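From: Arwel Samuel
To: workshop-automation list
Subject: Re: [workshop-automation] Are they any use for packing yet?
Message no. 2214

Glenys Penry wrote:

> We are coming up to the December orders at Clarnham and I have been
> asked again whether one of these two-armed machines could take over
> some of the bench work. Not the clever stuff. I mean putting leads in
> boxes, folding towels for the guest rooms, clearing cups.
> I have watched plenty of short films and I don't trust any of them.
> Has anyone on here stood next to one for a whole shift?
>
> Glenys

Glenys,

I have, or near enough. Rasa Kuusk and I spent most of last month on a packing trial for Guvel, who send out a mains lead with every unit they sell. They get through about 2000 leads in a busy week. Two people do it at the moment, along with other jobs, and neither of them would call it hard.

The task is as dull as it sounds. The leads come mixed up in a box. You pull one free, coil it, put a tie round the middle and lay it in a carton. The last part is the part everyone shows visitors, and it is also the easiest. A coil with a tie on it keeps its shape and can be picked up like any other lump.
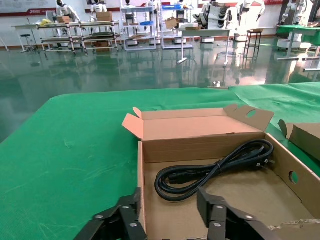 Can a machine do the whole job on its own yet? Parts of it, slowly, and with a person close enough to step in.

We logged 145 attempts at the full job, starting from the mixed box and ending with a tied coil in the carton. I am not going to give a success rate, as Rasa and I still disagree over what to call a success. If the lead goes in with the plug sticking up and the lid won't close, she says that is a fail. I would let it through if someone is going to tape the carton by hand anyway. We will settle it before the write-up goes to Guvel.

What I can say is where the time goes. Pulling one lead out of the heap takes longer than everything else put together. A person gives it a shake, feels which end is moving and follows it back. The arms get hold of a strand and lift, and quite often the rest of the heap comes too.
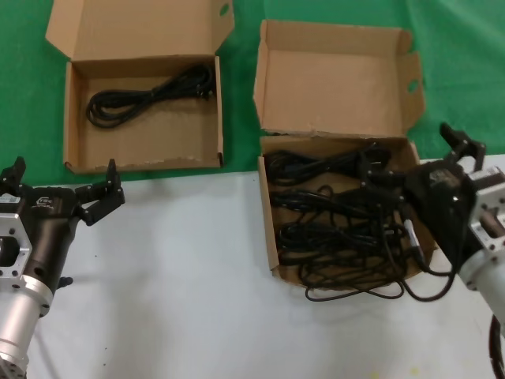 Tying is the next worst. We tried the paper-covered wire ties first and gave up on them. Úna Ó Dálaigh suggested a hook-and-loop strap already fixed to one end of the lead, and that was better, though it adds to the cost and Guvel are not keen.

On your other two questions:

Towels. Meirion Craddock ran a folding trial at Wurnomden and he is on this list, so I hope he will answer for himself. My memory is that flat, square towels of one size were all right and that mixed laundry was not. Somebody has to lay each towel out first, and by then you may as well fold it.

Cups. I would leave those alone for now. A dropped lead costs you nothing. I would also want to know who is washing the grippers.

If you are set on trying something at Clarnham, I would look at what happens before the bench. Abdelaziz, who supply the leads, can send them already coiled and tied in trays of 700. If you buy them that way, the job left over is moving a neat bundle from a tray to a carton, and a much simpler machine than ours will do that all day. You don't need two arms for it, or fingers with that many joints. We have put the same thing to Guvel and they are getting a price.

For the December orders I would take on an extra pair of hands. I don't think you could have anything set up and checked by then, even if you ordered it this afternoon.

You would be welcome to come and see ours. Mornings are best, before ten, as we do the resets and the recalibration then and you will get a fair idea of how much looking after it needs. Bring a few of your own leads if they are the stiff sort. All of ours so far have been the same make and I would like to see what it does with something thicker.

Arwel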